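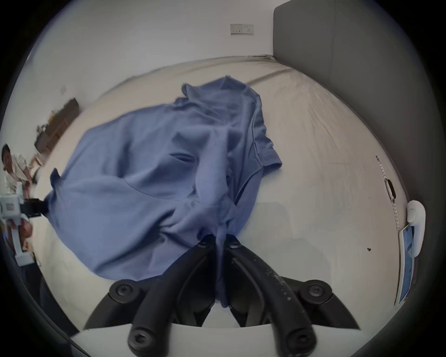 Why does my gripper lose its hold on a shirt halfway through a fold?
Most of the time the fingers have stopped closing evenly. One side touches first, the cloth slides toward the other side, and the shirt comes out in a twist. Check the finger joints before you touch any software.

Okay, so that's the short version, and if it fixes your problem you can go have lunch. The long version is how I lost most of a morning to it in January, and what I do now when it comes back (it does come back).

We were doing T-shirt folds on a bed, with hand-held grippers, the two-finger kind with curved black fingers on a white base plate. The idea is simple enough. You grab the hem, you bring it over, you let go, you flatten. Ours had worked fine for weeks. Then the log started filling up with a fault the Castadar software calls a slip flag, which means the fingers say they're closed on something and a moment later they say they're closed on nothing. We had 273 of those out of 1,672 grasps. I'd call that a bad week for anybody!

My first guess was the shirt. I was wrong, but it's a cheap thing to rule out, so start there.

Step 1. Swap the cloth

Take the shirt you've been using and put it aside. Try a dish towel, something thick and dull. If the gripper drops the towel too, the shirt is off the hook. Ours dropped the towel. It also dropped a pillowcase and, in a moment of frustration, my hat.

Do this on the same bed with the same sheet. I moved to a table for my towel test the first time and got a perfect run, and then spent half an hour blaming the mattress. A soft surface lets you push down into the cloth without noticing, so a weak pinch shows up differently there than it does on a hard top. Keep everything the same except the cloth.

Step 2. Close it on nothing

Hold the gripper up in front of your face, away from the bed, and squeeze slowly. Watch the tips. They should meet in the middle at the same moment. If one finger gets there early and waits for the other, you've found your fault, or at least its front door.

A slip of paper helps. Pinch it, tug it straight out, then tug it left, then right. A healthy pair of fingers resists the same in each direction. Mine let go the second I pulled left.

Step 3. Look at the screws

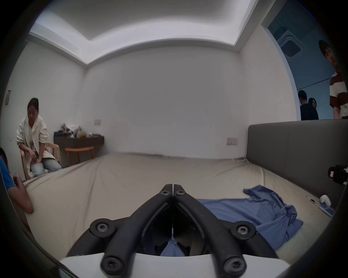
The gripper over the bed, star-head screws at the tips, the mid joints and the base.

I should have started with these. Each finger pivots on round joints, and a joint that has backed out even a hair gives the finger room to wobble sideways. You can't always see it. You can feel it: hold the base still, take one fingertip, and rock it gently side to side. Then do the other one and compare.

Use a driver that really fits the star head. I ruined one screw with a bit that was almost the right size, and Svatopluk Kratochvíl, who had to drill it out for me, still brings it up. Snug is what you're after. If you crank the joint down until the finger drags, you've traded one fault for another, and the new one is harder on your hand.

Go in this order: base screws first, mid joints next, tips last. After each pair, open and close the gripper 20 times and rock the fingers again. It's boring. Put on some music.

Step 4. Clean the pinch surface

Cotton sheds, and lint packed between the tips makes a slick little cushion. Pick it out with tweezers, then wipe the tips with a barely damp cloth and let them dry all the way. Please don't use anything oily. I know a fellow at Prerutton who used furniture polish "to protect the plastic" and then wondered why he couldn't hold a sock.

Step 5. Run it again, slowly

Lay the shirt out and grab the hem once. Lift it a few inches, count to five, set it down. If it stays put, go on to the full fold. If it creeps, go back to Step 2, and this time test one finger at a time.

A note about safety, and I mean this one. Keep your free hand out of the fingers while you're testing, and never have a second person reach in to straighten the cloth while you're squeezing. We had a pinch that way. It was a small blood blister and a big yell, nothing worse, but now the rule is that whoever holds the gripper says "open" out loud before anyone's hand goes near the shirt. It felt silly for a day — then it was just how we worked.

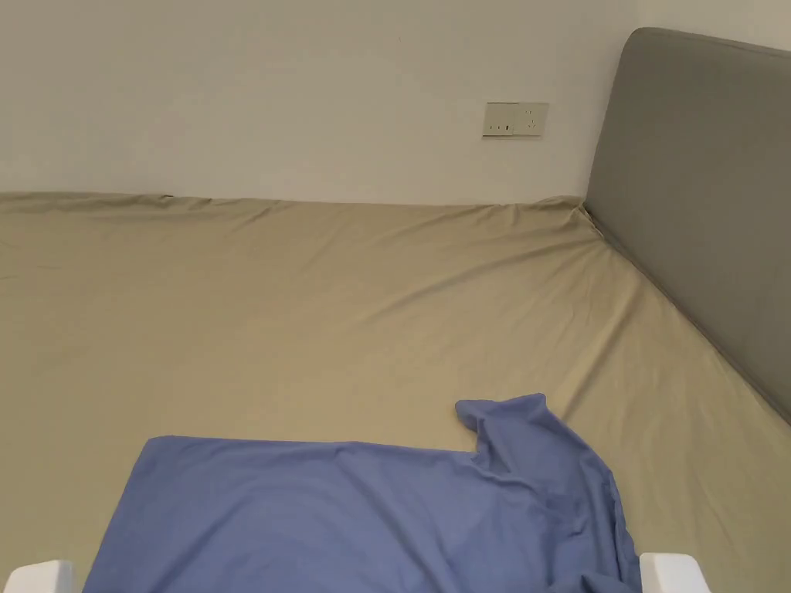
How often should I check the finger joints?
Before each session, and again any time the slip flags start to bunch up in the log. The rocking test takes less than a minute once you know what a tight joint feels like.

What I wish I'd written down sooner

Keep a spare set of screws in a jar with a lid. We get ours from Zamex, and the Kopecký ones fit too, but don't mix the two on one finger because the heads sit at slightly different heights.

Mark each joint with a thin line of paint pen across the screw and the part it sits in. When the line breaks, the screw has turned. I got this from a bicycle mechanic and it has saved me more time than any of the software settings.

Don't throw away the bad runs, either. I went back through our flagged grasps afterward and nearly all of them slid the same way, toward the left finger. If I'd looked at that before breakfast I'd have gone straight to the joint on that side. So now I sort the flags by direction first, with coffee, before I pick up a driver.

One thing I still haven't solved is the flag that shows up when the cloth is perfectly fine in the fingers. We get 2 of those on a normal day. I've swapped the cable, I've restarted everything, and they keep coming. If you've chased that one down on your own setup, leave me a comment and tell me what it was.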